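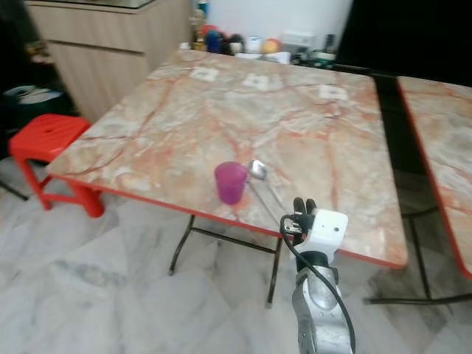

Vol. 2, No. 2

The marble that folds

I have been told by three different salespeople that you can't tell the difference. The difference in question is between marble, which is a rock, and a picture of marble, which is what goes on top of a folding table. I can tell the difference. So can you, and so can anyone who has ever picked one of these tables up with one hand and walked it through a doorway.

Still, they keep selling. Go into any home goods store this fall and you'll find a stack of them leaning against a wall near the registers, square tops out, legs tucked in behind. The tops come in gray marble, black marble, green marble, and the one I see more than any other, a pinkish beige with orange and rust-red veins running through it. Around the edge there's often a band of bright color. Red is the popular one. I've never seen a slab of stone with a red plastic-looking rim, and I don't know who asked for it on something that's supposed to be passing for stone, but there it is.

I wanted to find out what people get for their money with these. My own history with folding tables is bad. I grew up eating holiday dinners at one that pinched my fingers every November, and as an adult I bought a cheaper one that taught me what a hinge sounds like before it gives. So I didn't come to this as a fan.

The pitch

The Gurkora catalog describes its Stesuten table as "a statement surface for modern living." It costs 70 dollars. I read the page several times looking for the statement. It lists the ways you can use the table, and the list is long: dining, homework, laundry, cards, sewing, "hosting." It says the veining is "inspired by nature." It doesn't say what the top is made of until the last line, in smaller print, where we learn it is "engineered board with a decorative finish." I have no quarrel with engineered board. Half my house is engineered board. I'd just like to meet it earlier in the paragraph.

At Kanagaratnam, a family store out on the Zellstead road that has carried folding furniture for as long as I've lived here, they were more direct. The man at the counter told me people buy the marble look to put in the room where company comes, and the plain white ones to put in the garage, and that under the top they're the same table. I asked if the marble version was any stronger. He looked at me for a while and said it was prettier.

Prettier is a fair answer. It's also a matter of taste, and mine doesn't run to orange veins.

Olesia Kushnir's taste does. She teaches sewing out of her apartment in Zellstead and owns two of these tables, both with the pinkish top, and she was tired of my questions well before I ran out of them. "I know it's not marble," she told me. "If it was marble I couldn't lift it. What would I do with a marble table?" She pushes them together for cutting fabric and pulls them apart to eat. When students come she folds one and slides it behind the couch.

I asked about the pattern. She said it hides things. Thread, crumbs, coffee rings. I'd put that down as an argument against it, personally. A surface that hides crumbs is a surface you've stopped wiping. She has a point on the coffee rings, though. I set my mug down on hers, left a ring, and couldn't find it a minute later.

The cup test

Magazines like this one love a test, and I distrust most of them. Loading a table with 1000 pounds of sandbags tells you how it does under sandbags. The catalogs are full of numbers like that and I've yet to meet the family that eats off sandbags. What I care about is the small stuff. Put down a plastic cup. Put down a spoon. Live with it for a week and see what bothers you.

The first thing that bothers me is the shine. A glossy top under a ceiling light throws everything back at you. Lay a metal spoon on one and you get the spoon plus a ghost of the spoon, a thin second line running along the handle. On a plain matte table a spoon is a spoon. On these it's a small event. Some people like that. I kept reaching for the wrong line when I was tired.

The second is the noise. Metal on a hard glossy finish is sharp, and my kitchen is small. A cloth fixes it completely, but then you've covered up the marble, and you may as well have bought the white one for the garage. 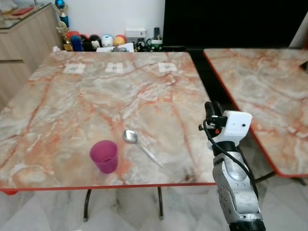 Cup, spoon and a great deal of veining. The second tabletop, at right, has the pattern in pink and gray.

The third is slipping. A light plastic cup with nothing in it will travel on a top like this if you bump the table, and you will bump the table. The square ones are just small enough that your knees and the legs are always in negotiation. I'd been warned about wobble and was ready to complain about it, and on a level tile floor I got hardly any. On my old boards it rocked until I folded up a store receipt and stuck it under one foot. The receipt was for the table.

Color is where I gave some ground. A bright cup, magenta or pink, looks good on the pale part of these tops. I don't know why that should be. The pattern is loud and the cup is loud and together they ought to be a headache, and they aren't. My white dishes looked dingy on it by comparison. If you own a lot of white dishes, take one to the store with you and set it on the display model. They'll stare, but you'll know.

The edge

Look closely at the edge band before you buy. I mean get down and look at the corners. The band is where these tables usually go wrong first, in my experience and in Olesia's. Hers has started to lift at one corner on the older table and she has pressed it back with glue twice. On the floor models at Kanagaratnam I ran a thumbnail along every rim I could reach. Most were tight. One had a gap you could have slid a dime into, and it was priced the same as the others.

Water is the reason it matters. The top wipes clean easily enough. The board underneath is another story, and once water gets in past the band it swells and stays swollen. If you're going to keep the table next to a sink, or let kids near it with cups, check that band every so often. The Gurkora care sheet says to "avoid prolonged exposure to moisture," and I would call dinner with a four-year-old exactly that.

The legs are better than I expected. Crossed metal ones, painted black, fold flat without much of a fight. I tried to pinch myself on purpose and couldn't manage it – which, given my childhood, felt like a swindle. The rubber feet were a different matter. One came off in my hand while I was carrying the table upstairs, and I found the second one the next morning on the landing. They push back on. They also come off again.

Two is the number

What I kept noticing is how few people own just one. Olesia has two. My neighbor has two and has forgotten where the other one is. The woman ahead of me in line was buying her second. A single square table seats two grown people in comfort, and four if they're fond of each other. So you go back for another, and now you've spent 140 dollars, and for that money there are real wooden tables sitting in the secondhand shops, with scratches, that will outlive everybody reading this.

They won't fold, of course. I put that to Olesia as a weakness in her position, that she could have had a proper table, and she asked me where I thought the students would stand.

There's one more trouble with buying in pairs. The printed pattern doesn't always match from one to the next. The veins on one run one way, the veins on the other run another, and when you push them together the seam down the middle looks like a road that was patched by a different county. Even the background shade can drift, a bit grayer here and pinker there, depending on the batch or on the light. If you think you'll ever want a second, buy both the same day off the same stack and unwrap them before you leave. The staff at Kanagaratnam let me do this without any fuss. The big chain by the highway would not.

So would I buy one

I did buy one, for this article, and I've had it in the kitchen for a month. I still don't think it looks like marble. I think it looks like a folding table that somebody was optimistic about. The statement surface has mostly held mail.

I'd pay 70 dollars for it again if I lived in a small place and needed the floor back every evening. I wouldn't pay extra for the pattern, and some stores do charge extra, so ask. I wouldn't keep it by the sink. I would buy the version without the red edge if anybody stocked it around here, and so far I've found it at exactly none of the places I called.

Olesia wants a third. She's waiting for the green.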